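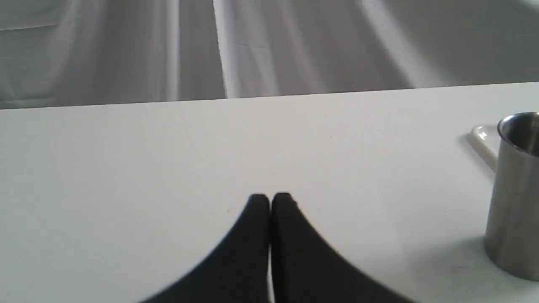

## Tasport Local Words Survey: where we've got to

21 February 2021

To the Alexiou Fund, from Dinesh Nair

You asked for a short report and I have taken you at your word, having seen what happened to the last one.

**Collecting.** The survey now holds 1218 words and sayings from Tasport and the villages behind it. A good many of them mean "drizzle". The town has also kept six separate terms for a person who leaves gates open, all of them in daily use and none suitable for the schools booklet.

**Interviews.** We planned 20 and have recorded seven. Everything has been by telephone, and older speakers tend to put on their telephone voice, so I have several hours of retired dockers talking like wartime newsreaders. The trick seems to be asking about the neighbours. Vowels relax at once.

**Typing up.** Slow. The Vament software we bought with your grant was trained on somebody else's English. It heard "mardle" as "marble" throughout, and one long account of herring prices now reads like a kitchen catalogue. I'm correcting by hand, and have stopped paying for the upgrade.

**Money.** We are underspent on travel, for obvious reasons, and overspent on postage. I'd like to move what's left of the travel line into typing help. Your form for this asks me to attach the form.

**The Edent question.** Edent parish still holds that its dialect is a different one and should have its own volume. I've listened to the recordings with care and can find one vowel in it. They may have an appendix.

**Next.** The remaining interviews, then a first draft of letters A to F. G is mostly gates.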